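Preneck House – Shared Rooms Safety Checklist, with Comments
Walked round on 16 Jan 2022
Checked by Jessie Munro, with Clifford MacDonald on the upstairs rooms
Copy to: Zachary Campbell

Marks used: OK / OK with comment / Needs doing / Not checked

What a pleasure this round was compared with October! Most of the old list has gone, and the jobs left over are small ones. Please read the comments as well as the marks, as a few of the OKs come with something to keep an eye on.

1. Way in and corridor

1.1 Front door opens fully and closes by itself – OK
1.2 Mat lies flat – OK with comment
One corner is starting to lift on the hinge side. Fine for now, but it will get worse in wet weather.
1.3 Corridor clear from end to end – OK
Lovely to see. The folding chairs have gone into the cupboard and the bikes are outside, so two people can pass without turning sideways.
1.4 Corridor lights – Needs doing
The second one along flickers for a while after it is switched on. Clifford has a spare tube.

2. Morier Room (tables and walls)

2.1 Table stands firm, no rocking – OK
Leaned on it hard at all four corners and it didn't budge. The new feet are a great success.
2.2 Corners and edges – OK
I'm so glad we went for rounded corners in the end. The old table caught everybody on the hip sooner or later, and I had the bruises to show for it. Ran a cloth along the whole edge and it didn't snag once.
2.3 Top surface – OK with comment
Wipes down beautifully with warm water and a drop of washing-up liquid. Please don't use the scouring cream from the kitchen, which will spoil the matt finish. Zachary asked whether a plain white top would be too glaring to work at. I sat at it for most of an afternoon and found it very comfortable – a soft sheen across the middle and that's all.
2.4 Wall behind the table – OK
Nothing fixed to it along this stretch and I'd love to keep it so. If somebody wants a noticeboard, there is a good place for one by the door.
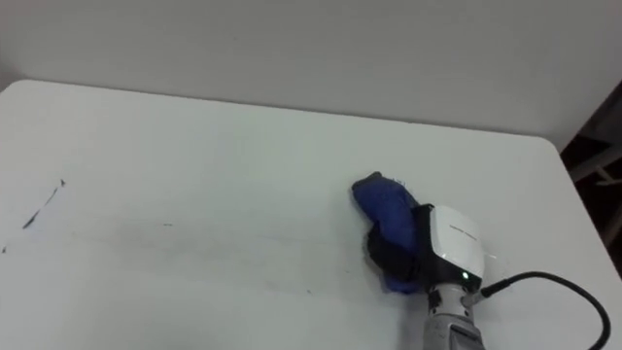

2.5 Gap at the end of the table – OK with comment
It's a dark spot down there beside the table, and the pale frame standing next to it is easy to miss if you come round the corner quickly. Push things well in when you leave. A brighter bulb at that end would be money well spent.
2.6 Leads and sockets – OK
All plugs pushed home, no cracked covers, nothing warm to the touch. Anything trailing across the walkway gets taped down or moved, please, even for a short job.
2.7 Floor – OK
Swept and dry when I went over it. The sticky patch from the autumn has finally come up, hurrah.

3. Kitchen

3.1 Kettle and toaster – OK
Both labels in date. The toaster tray was full of crumbs, so I emptied it.
3.2 Fire blanket – OK
On its hook, tapes hanging free, nothing stacked in front.
3.3 Fridge – OK with comment
Running at a good temperature. Someone has put a glass bottle in the door where the rail is loose, and I have moved it to the bottom shelf. The rail itself wants a new clip (Gomon parts counter, Clifford has the number).
3.4 First aid box – Needs doing
Down to two large plasters and no burn gel. Prodromos Sotiropoulos has kindly offered to fetch both on his next trip into town.

4. Upstairs (Clifford's notes)

4.1 Stairs and handrail – OK
Rail tightened at the top bracket. Solid as anything now.
4.2 MacPherson Room, windows – OK with comment
Left-hand sash is stiff. It will open up to 10 cm and then needs a proper shove. Candle wax on the runners might do the trick.
4.3 MacPherson Room, shelves – OK
Heavy boxes have all come down to the bottom two shelves. Thank you, whoever did that!
4.4 Smoke alarm on landing – OK
Tested, and very loud.
4.5 Loft hatch – Not checked
The long ladder was out on loan to Hideaki Ishida. Will do when it's back.

5. Jobs carried forward

1.4 Corridor tube – Clifford
2.5 Brighter bulb, Morier Room – Jessie to ask Zachary
3.3 Clip for fridge rail – Clifford
3.4 Plasters and burn gel – Prodromos
4.2 Sash runners – Clifford
4.5 Loft hatch – Clifford

If you spot something we missed, write it in the book by the front door with the item number next to it.

J. Munro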